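Ticket Skorno – coupures Wi-Fi répétées, bureau du fond
Statut : résolu
Ouvert le 06/05/2024 par Eylül Kaplan

Symptôme : les postes raccordés à la borne Fondach perdent le réseau toutes les 40 minutes, pendant 56 secondes. Le filaire n'est pas touché. Redémarrage de la borne sans effet.

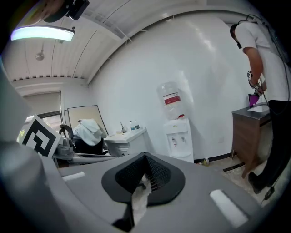 La borne est alimentée en PoE par le commutateur Losix, port 7, micrologiciel d'origine. Les journaux montrent une désauthentification générale suivie d'un changement de canal. Premier essai : canal fixé à 36, largeur réduite à 40 MHz. Les mesures ont été prises côté mur, près de la chaise de bureau au dossier couvert d'un tissu blanc, puis dans le couloir – même résultat aux deux points. Les coupures persistent.

Deuxième essai : remplacement du cordon de brassage. Aucun changement. Le compteur d'erreurs du port reste à zéro, la piste physique est écartée.
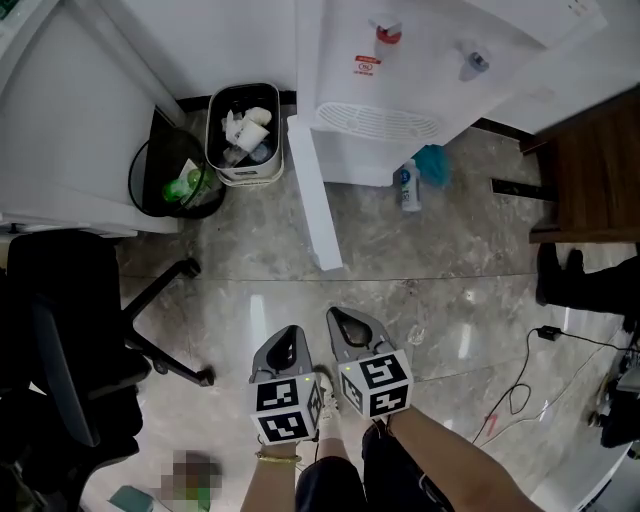 Réponse de Taner Sezer
Support niveau 2

Le renouvellement de clé de groupe est réglé sur 2400 secondes, soit exactement l'intervalle signalé. Un défaut du micrologiciel force la réassociation de tous les clients à chaque renouvellement. Contournement :

1. Ouvrir Radio > Sécurité > Avancé.
2. Passer l'intervalle à 3000 et enregistrer.
3. Relever l'heure de la coupure suivante.

Si elle se décale de dix minutes, la cause est confirmée.

Suivi (E. Kaplan) : décalage constaté. Micrologiciel mis à jour, intervalle remis à 2400, plus de coupure depuis – ticket à clore.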